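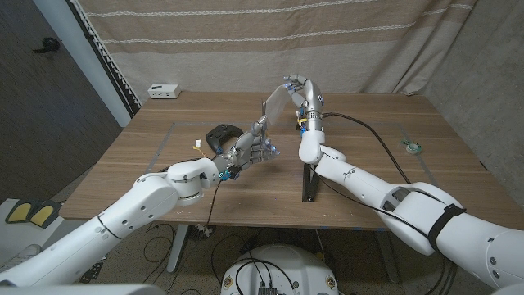

Imprimer | Envoyer par e-mail

Le club de robotique du lycée Hnatiuk apprend à plier, et ça prend du temps

Plier une feuille de plastique transparent en deux occupe un élève de seconde pendant quatre secondes, soupirs compris. Le robot du club de robotique du lycée Hnatiuk, à Brusevlow, s'y emploie depuis janvier. Son record officiel est de 90 secondes, et le règlement intérieur du club précise que la feuille doit encore se trouver sur la table à la fin.

L'épreuve figure au programme du concours Stitska, qui réunira au printemps 31 équipes scolaires de la région. Les candidats devront faire manipuler à leur machine un objet souple sans le déchirer, le froisser ni l'envoyer au sol. L'an dernier, on demandait d'empiler des cubes. Les organisateurs ont jugé l'exercice trop facile, opinion que le club, classé avant-dernier, n'a pas souhaité commenter.

La machine, baptisée Nomum à l'issue d'un vote dont le dépouillement a duré plus longtemps que la campagne, dispose de deux bras blancs et de deux mains articulées gris argent. Une main pince le bord supérieur de la feuille, l'autre doit venir chercher le bord opposé. C'est en général à ce moment que les choses se gâtent. Le plastique transparent a le défaut d'être transparent : quand la lumière tombe mal, le programme de vision ne voit qu'un reflet et referme les doigts sur du vide, avec beaucoup d'application.

Les élèves ont délimité au ruban gris, sur le plateau de la table, un rectangle dont Nomum n'est pas censé sortir. Il en sort. Le club a donc ajouté une pénalité à son propre barème d'entraînement, puis l'a divisée par deux quand les totaux sont devenus négatifs.

Les séances ont lieu après les cours, jusqu'à 18 heures, heure à laquelle le chauffage est coupé et où la motivation suit la même courbe. Les élèves de première s'occupent du code, ceux de terminale des réglages mécaniques et de la préparation du bac, dans un ordre qui varie selon la proximité des parents. Roughly la moitié du temps passe à démêler les câbles, compétence que le concours Stitska n'évalue malheureusement pas.

L'équipe vise cette année la première moitié du classement. Il lui reste à régler la force de la main droite, qui serre trop, et celle de la main gauche, qui ne serre pas assez. Une moyenne des deux a été proposée. Elle sera testée à la rentrée, avec une feuille neuve.

Imprimer | Envoyer par e-mail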